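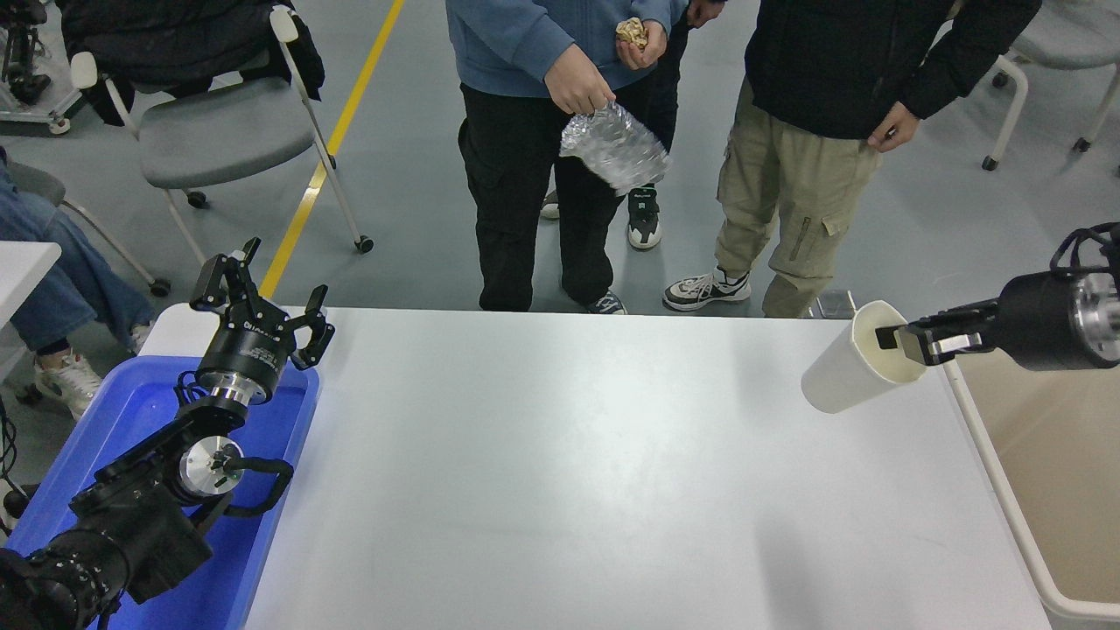
Home | Issues | Authors | Contact
Reading time: 5 min

3.2 Sorting litter at the table

Disposable items only - paper cups, crumpled paper, thin plastic bags. These three made up most of what the Skillum canteen throws out in May, nearly 3,000 pieces by the canteen's own tally. Glass and tins left for later work.

Trays stood next to the table, one per material. A cup counted as sorted once it lay fully inside the right tray; on the rim was a miss. Crumpled paper was the easy one. Bags were slow, they cling and they unfold again. Cups fell between - light, roll off if knocked, and a squashed rim makes them awkward to stack afterwards.

Each session had 28 items, order drawn by lot. Items handed over by people standing at the far side, who were asked to crumple bags and paper by hand first, no folding. We tried folding in the pilot (Boateng and Toledo) but folded sheets lie too flat and the results werent comparable.

Figure 1. Sorting table with a paper cup being handled. Bag and paper ball held ready on the far side.

Of the 13 sessions, 5 were dropped, all for labelling mistakes in the tally sheets. The remaining ones are treated togther in Section 4. Weights were not recorded - a cup with dregs in it is heavier than a clean one, and we come back to this under limitations.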